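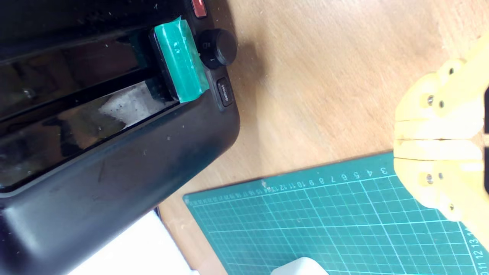

Gripper beside the taped lever and browning knob, toaster cell.

Progress report, May: upkeep of the Skerkby toaster cell
Prepared by Nii Owusu for Beverley Costigan, Nimevden

The arm completed 167 runs this month, against 594 since the cell was set up. We lost 3 days to repairs, all on the wrist. Tegan Kingi replaced the wrist servo, re-seated its connector and set the zero position again.

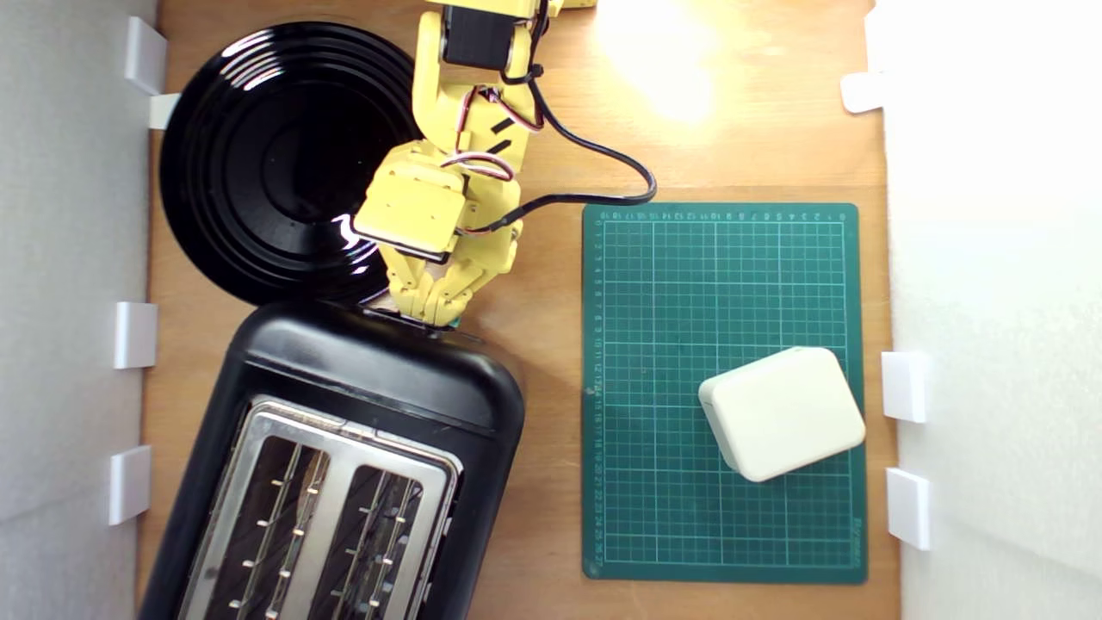 Arm over the toaster, with the servo wires and the long black cable to the wrist.

The cable had been catching when the arm turned fully left, so it now has more slack – the old run was too tight from the start. Joint screws are checked before the first run each morning. Two worked loose in the upper finger and were refitted with thread lock.
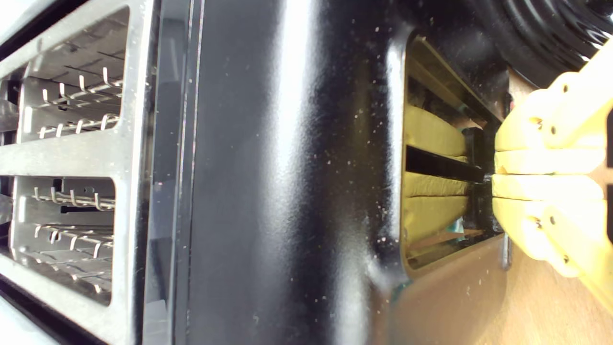 Crumbs remain the main nuisance. We brush down after every 12 runs and empty the tray at the end of the day. Elsie Cartwright has added both jobs to the log sheet.
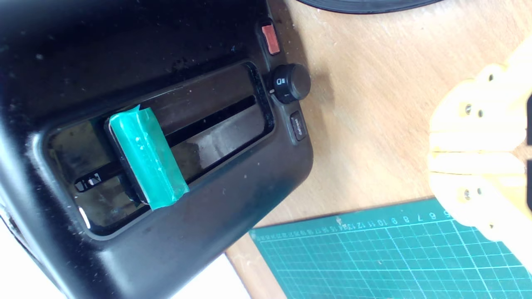

Green tape on the lever, with the controls to its right.

The tape on the lever will be renewed in the next period. We also need a spare set of fingers, quoted by Hidayat, and ask for your approval to order. Ruth Cáceres holds the quote.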